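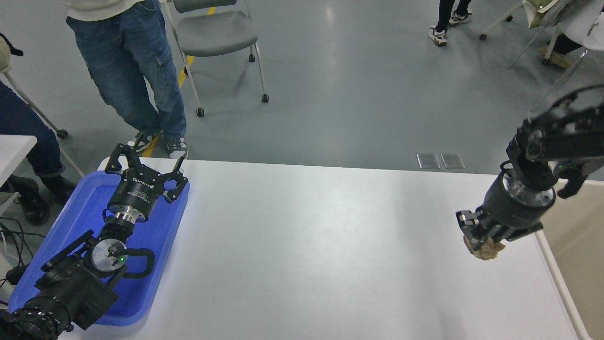

## From the arm bench: two grippers, one very patient crew

If you have stopped by the bench any time since March, you will know that we have been going back and forth about fingers. The grippers that came with the arms have served us well, and I was in no hurry to replace them, but Inmaculada Calvo has been telling me for ages that we were blaming the controller for things that were really the fault of the fingertips. So we finally sat down (well, some of us sat, and the rest of us hovered) and did a proper comparison, with the same arms, the same table and the same sad collection of objects for everyone.

The two contenders were the stock fingers and a set of softer pads from Olari, which Marcelino Cabello fitted over the stock jaws with a great deal of muttering and one very small hex key. We did 130 picks with each. That sounds like a lot until you are the person writing down the results, and I want to thank Glória Serrano, who kept the sheet from start to finish and whose handwriting was still readable on the last page!

Crumpled paper gave us the most to talk about. It's a wonderful test object because it never has the same shape twice, and it tells you right away if you're squeezing too hard. With the stock fingers and the force setting we've always used, we dropped the paper 14 times and flattened it more often than I would like to admit. With the pads on we dropped it four times. Florencio Robles then pointed out, very kindly, that we had never tried the stock fingers at a lower closing speed, and when we slowed them down the gap got a good deal smaller. I'm a little embarrassed that it took us so long to try that, but I'm glad to know it now.

Hard objects went the other way. The pads give a bit under load, so anything heavy and smooth tends to rotate before it lifts, and you end up with it hanging at an angle you didn't ask for. Bolts, the metal ruler and the little steel block all did better with the bare jaws. Fuzzy things were a draw, and a messy one, and I'd rather not say how long I spent picking fibers out of the linkage afterward (tweezers, please, not your fingernails, and with the power off).

We also spent some time on where to park an arm when only its partner is working. Yolanda Tejada likes it laid down low over the blue tray with the jaws open, and after trying a couple of other arrangements I've come around to her way of thinking. It keeps the elbow out of the working arm's reach, and you can get a good look at the screws on the linkage without moving anything.
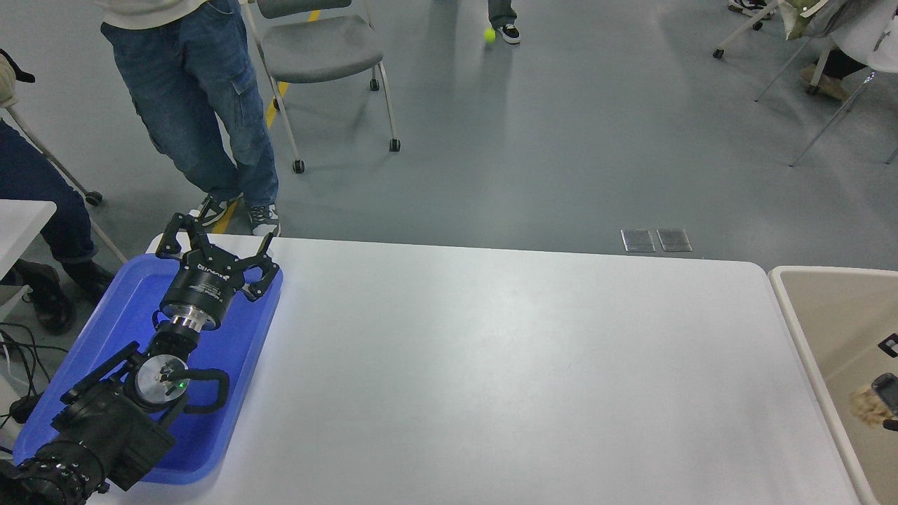 *Parked over the tray, jaws open.*

On the controller side there is less to report. The Tedex software ran both arms the whole time, and the only real annoyance was that it forgets the closing speed when you switch profiles. Marcelino has put a note about this on the inside of the cabinet door. If your grip suddenly feels too eager, look at that number first.

So where does this leave us? For now the stock fingers stay on by default, with the slower closing speed saved under the profile called "paper." The pads live in the top drawer, in a bag with their screws, and anyone who is working with soft or crumply things is welcome to fit them. Please put the screws back in the same bag. We had 13 when the pads went on and I would dearly love to still have 13 at the end of the season.

Next up is a comparison of wrist camera mounts, and Inmaculada would like two more pairs of hands for it. We'll start on Saturday at ten in the morning. Bring an object you think will be hard to pick up, as long as it isn't sticky and you don't mind it getting squashed. Let Glória know if you're coming so that she can save you a line on the sheet.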